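Feltach Open House

The Feltach Open House is a yearly public visit to the Feltach workshop, where people from the surrounding neighborhoods are welcome to come in, look over the benches, and watch everyday household tasks done with two-finger grippers. It was first held in July 2019 and was put together by Aivar Jõgi and Girish Kashyap, who had grown tired — as Kashyap liked to tell visitors — of explaining their work to relatives over dinner.

The first visit drew 49 guests, a good many of them families with children, and it ran well past its closing hour. The best remembered part was the bedroom demonstration, in which hand-held grippers were used to handle small pieces of jewelry on a made-up bed. Jõgi chose the subject himself, feeling that rings and bracelets would mean more to people than the plain blocks used at most shows of the kind.
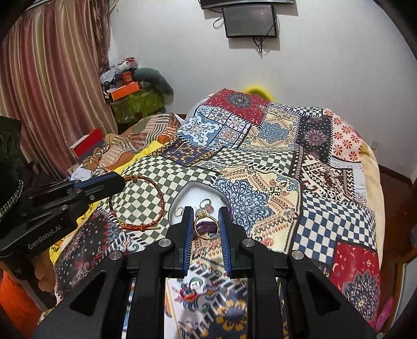 Guests were free to try the tools for themselves once the talk was over, and the line for this stretched out into the hallway for most of the afternoon. Takeshi Ikeda, then a newcomer to the workshop, stayed beside the bed and patiently showed each person how lightly the fingers could be closed.

Later visits added a kitchen corner and a short evening lecture, the first of them given by Minoru Tanabe on the subject of folding cloth. Admission has always been free, and coffee is served in the front room.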